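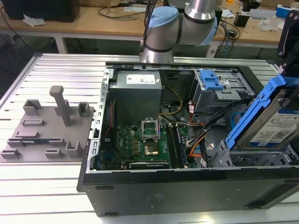
Second Life for Office Desktops: Questions for a Refurbishing Technician

Trinidad Fuentealba has run the intake bench at Sturwood for 14 years. The shop buys desktop computers in bulk when offices replace them, tests the parts and sells rebuilt machines to schools and small businesses. Last May it took in 264 towers from a single insurance office.

Intake begins with paperwork. Each unit gets a tag, and the serial number is checked against the seller's list before a screw is turned. "If the list is wrong, everything after it is wrong," Fuentealba said. "I would send a pallet back before I would guess."

Drives are removed first and stored in a locked cabinet until they are wiped or shredded. The seller decides which. Wiped drives are tested again for bad sectors, and a drive with any reallocated sectors is not resold.

Asked which parts fail most often, she named fans and power supplies. Sturwood runs each power supply under load for 30 minutes and logs the voltage on every rail. "A supply can look fine at idle and sag badly at half load. A paper clip test tells you it turns on. It doesn't tell you much else."

Processor sockets take more care. On boards where the contacts are in the socket, a single bent pin can disable a memory channel, and the fault is easily mistaken for bad memory. Fuentealba inspects each socket under magnification with the light coming from a low angle. She will straighten up to 2 pins on a board. Past that, the board goes to scrap.

Old thermal paste is cleaned off with isopropyl alcohol and replaced in every machine, whatever its condition. Coin cells are replaced too.

The shop tracks its work in a database called Kirneck, which she described as slow but dependable. Scrap boards go to Dranoso, a metals recycler, sorted by grade.

On pricing she was brief. "Memory holds its value. Cases are worth nothing – we pay to have them hauled." The next intake, a mixed lot from an accounting firm, was due the following week, and she had not yet received the list.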